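Draldale Unit 6 – Wiring Room Fire and Electrical Walk-Round
Date: 7/31/26
Covers: wiring room, stores, rear exit. Next full check in September.

1. Exits and walkways
Rear exit opens fully: YES
Walkway clear to the door: NO
Comment: Two pallets from Rasavach parked against the yellow line again. I was told they were "going today". They were going today last time as well. Marked as a fail until I see bare floor.

2. Extinguishers
In place and in date: YES
Signs visible: PARTLY
Comment: The one by stores is behind a coat rack. Moving the coats for the inspection and putting them back afterwards does not count as fixing it.

3. Benches and hand work
Bench tops fit to work on: YES, with comments
Offcuts cleared at end of shift: NOT SEEN
Comment: The sheet says offcuts are cleared daily and has a tick for every day, all in the same pen and the same slant. I would like to believe it. Please initial each day as it happens.

Wire sorting by hand is still the slow part of the job, and crimped ends are easy to catch a finger on. The risk sheet gives this one line, "low". No reason given, so I have asked for one.
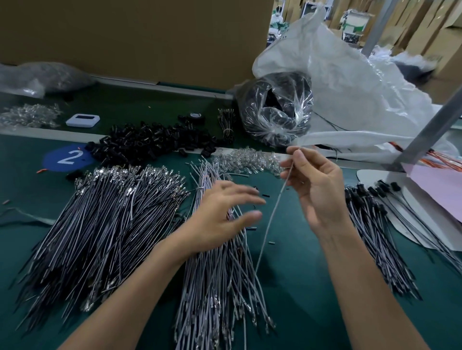

4. Sockets and leads
Leads tested and labelled: MOSTLY
Extension leads daisy-chained: YES – fail
Comment: One Lockyer lead plugged into another, feeding a fan heater. Both labels say passed, and so they may have, separately. Heater unplugged while I was there.

5. Emergency lighting
Test button works: 2 did not light
Comment: The log says all fine. Either they both failed since the last test or the last test was done from a chair. Pornix to replace the batteries, then test again with someone watching.

6. First aid
Box stocked: YES
Accident book available: YES
Comment: No entries at all this year, in a room full of cut wire. Small cuts go in the book too.

Result: not passed. Items 1, 4 and 5 to be put right before the recheck.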